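Plollell Project: Gripper Comparison, Second Progress Report
Prepared for Ruxandra Ciobanu, Flelten program office
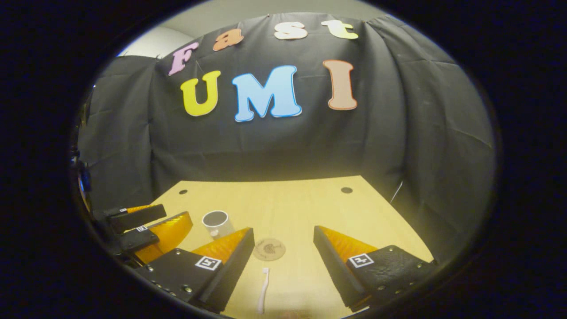

Bench view from one of the two hand-held grippers, fingers open, with the cup, coaster and toothbrush on the table.

Summary

This report covers the work from the start of the grant's second phase through the end of October. The main job in this period was to compare the soft triangular fingers with the flat rubber-faced fingers we used in the first phase, on the same tabletop tasks, and to decide which set goes forward to the arm trials at Ayala. The comparison is done. The soft fingers go forward. The camera question is only partly settled and the controller work is behind. Spending is within the plan except for finger pads, explained under Budget.

What we set out to do

The work plan listed four items for the period:

1. Record demonstrations with both finger sets on the agreed tasks.
2. Compare the wide-angle camera with the narrower one from phase one.
3. Bring up the new controller on the arm at Ayala.
4. Write operator instructions that someone new to the project can follow.

Items 1 and 4 are complete. Item 2 is complete for the tabletop and not started for the shelf. Item 3 is in progress.

Setup

All recording was done at the Flumstead bench. The operator holds a gripper in each hand and works over a light wood table with black cloth hung behind it and along the sides. Each finger carries a small square marker on its plate, which the software uses to work out how far the fingers are open. The camera rides on the gripper and has a wide round field of view, so the near fingers look very large and the table edge looks curved. Reviewers seeing the raw video for the first time should expect that. The recordings are corrected for it before training but stored uncorrected.

We kept the table height, the cloth and the lights the same through the whole comparison. In phase one we changed the lights partway through and then could not say how much of the difference came from the fingers. Hậu Thân drew up a one-page bench checklist at the start of this period and it was followed at the beginning of every session.

Finger comparison

We recorded 711 demonstrations that passed review. Of these, 413 used the soft fingers and the rest used the flat ones. We had planned an even split. The soft set ended up with more because two of the flat fingers came back from the shop with the screw holes out of line and had to be remade, and we kept recording with what we had. The scoring was done per task, so the uneven totals do not change the outcome, but the flat-finger numbers for the toothbrush task are thinner than I would like.

The tasks were moving a cup onto a coaster, picking up a toothbrush from flat on the table and placing it in the cup, and passing a toothbrush from one gripper to the other.

Cup onto coaster. Little difference between the two sets. Both hold the cup well. The flat fingers were slightly better at letting go cleanly. The soft pads tend to stay in contact a moment longer as they spring back, and a light cup can shift. Operators learned to open more slowly and the problem mostly went away.

Toothbrush from flat. This is where the sets separate. The flat fingers need to come down almost square to the handle, and if they are off by a small angle the brush rolls or pivots. The soft fingers wrap a little and pull the handle into line. Operators needed fewer second tries with them, and the two who were new to the bench preferred them from the first session.

Hand to hand. Soft fingers again, for the same reason. With the flat set, the receiving gripper often pushed the brush out of the giving one. Tassanee Nilsuwan reviewed all of the handover recordings and rejected more flat-finger takes than soft ones, nearly all for drops during the pass.

The weak point of the soft fingers is wear. The pads pick up nicks along the tip where they touch the table, and once a nick starts it grows. We swapped pads when a nick was visible to the operator, which is a loose rule, and we will set a tighter one before the arm trials. The flat rubber faces showed almost no wear in the same period.

Recommendation: take the soft fingers forward for all tabletop tasks, and keep one flat set at Ayala as a fallback for heavy or sharp-edged items.

Camera comparison

The wide camera keeps both of its own fingers and most of the table in view through a whole task. During two-handed work it also often catches the other gripper at the edge, which helps when lining up the recordings from the two sides. The narrower camera gave a sharper picture of the object, but it lost sight of the coaster in many of the cup recordings once the hand was close.

For the tabletop we are going with the wide camera. For shelf work I do not want to commit yet. The edges of the wide picture get dark, and on a shelf the edges may matter more. Vichien Thammasiri has a test planned for the next period using the shelf unit already at Flumstead, so no purchase is needed.

One small problem took more time than it should have. In certain positions the marker on one finger picked up glare from the overhead light and the opening width dropped out for a few samples. We first blamed the camera. The fix was a matte print of the marker. Recordings made before the change were checked, and those with long dropouts were removed before the count above was taken.

Controller

The new controller is installed on the arm at Ayala and accepts position commands. It does not yet run recorded motions at full speed. At present there is a lag between command and movement that varies from run to run. Vichien Chantharasri has traced part of it to the way commands are queued and has a change in test. At reduced speed the arm has repeated recorded cup motions without trouble.

The original plan had this finished by now. My estimate is that it will take the first part of the next period. If the queue change does not remove enough of the lag, we will go back to the phase-one controller for the first arm trials — it is slower to set up but we know how it behaves — and move the new one to later in the year.

Operator instructions

The instructions are written and have been used by two people who had not handled the grippers before. Each was able to set up the bench and record usable demonstrations without help beyond the document. Their notes led to three changes: a clearer order for powering things on, a picture of correct finger alignment, and a line about resting the wrists between sets. The last one came up more than we expected. Holding a gripper in each hand for a full session is tiring, and review showed more rejected takes late in long sessions. Sessions are now shorter, with a break in the middle.

Budget

We used 479 dollars on replacement pads and marker prints, which is over the line for consumables. The overrun is covered by what we did not spend on the second narrow camera. No change to the total is requested. If pad wear continues at the present rate, the consumables line for the next period should be raised, and I will include a figure in the next work plan after the wear rule has been tried out.

Risks

Controller lag, as described. Highest concern.
Pad supply. We depend on one shop for the soft pads. A second source has been asked for samples.
Staff time. Hậu is split between this project and another until the end of the year. Tassanee has taken over part of the review work.

Next period

Finish the controller change or fall back to the old one. Run the first arm trials with the soft fingers at Ayala. Complete the shelf test for the cameras. Set and try a pad replacement rule. Record additional flat-finger toothbrush takes if bench time allows; this is low priority given the result.

Decision needed from the program office: approval to keep the wide camera as the only camera for tabletop work, so that the remaining camera money can be moved to consumables.

Comments

R. Ciobanu
Thank you, clear enough. Camera decision approved for tabletop. Please send the date by which you would make the call on falling back to the old controller.

V. Chantharasri
Small correction on the controller section. The queue change is past bench test and is now on the arm. Lag is lower but still not steady. I will have numbers for the next report.

T. Nilsuwan
For the pad rule, can we go by number of takes as well as by nicks? It is hard to judge a nick the same way each time. I have the swap log if anyone wants it.

Hậu Thân
Yes please, send the log. Also the bench checklist needs the matte markers added, I will do that.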